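Horkatico moves gripper checks to the work site

BREMUNBRIDGE – Horkatico has changed how it looks after the hand-held grippers used in its bedding and laundry program, moving the routine check out of the workshop and into the rooms where the tools are used.

The company, which is developing a bed-making cell under the project name Zokum, uses the grippers to record how cloth is picked up, folded and laid down. Until March, each unit went back to the Prendergast workshop after every 55 hours of use. Operators now run a short check themselves before each session and send a unit in only when it fails.

"Most of what we were finding in the shop was a worn pad or a fastener that had backed out a little," said Lindsay Trevaskis, who is in charge of maintenance for the project. "You don't need a bench for that. You need a screwdriver and decent light."

The check begins with the unit switched on and held in one hand. The operator reads the status lights, then looks over the body for cracks and makes sure nothing is hanging from the tool that could catch on fabric.

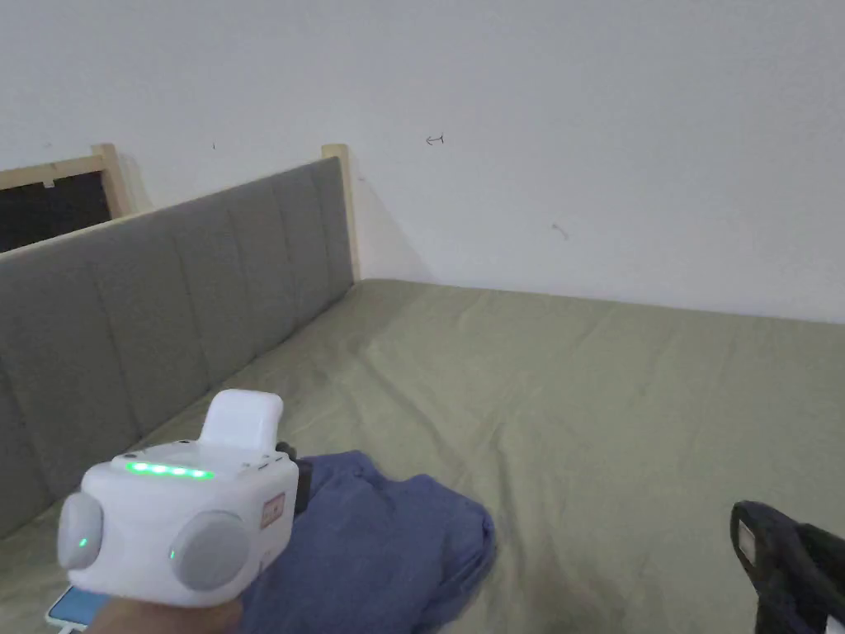

A gripper with its green light strip lit, held over a bed with a blue cloth on the sheet.

Next come the fingers. Each is a curved arm held by a series of fasteners, and every one is tried by hand with a driver. Trevaskis said overtightening did more damage last year than normal use, so operators are told to stop as soon as the screw resists.

The contact pads get the closest look. Their fine ridges do the work of holding thin cloth, and lint packed between the ridges makes the grip slip. Pads are brushed out dry. Solvent is not allowed on them. A pad is replaced after 3000 closures or when the ridges can no longer be felt with a fingernail, and pads are always changed as a pair.

The last step is a view through the gripper's own camera. Both fingers have to show, with the pads facing each other across the gap. If one sits higher than the other, the mount is reset and the view is taken again.
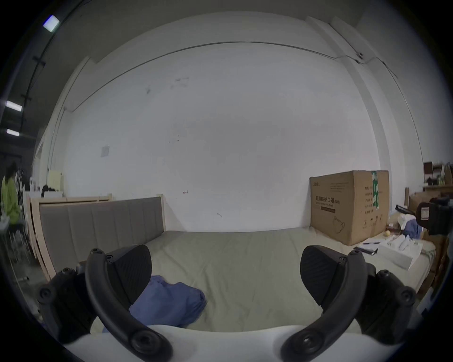 Fewer units out of service

Under the old schedule, Horkatico kept 2 spare grippers at the Bremunbridge site to cover those in the shop. Trevaskis said the spares have now gone into regular use.

Repairs to the electronics and the finger drive will stay at Prendergast. Operators are not permitted to open the body, and a unit whose lights do not come on as expected is tagged and shipped the same day.

The same check will be used on the fixed arm of the Zokum cell, which takes the same pads. Horkatico has not given a date for that work.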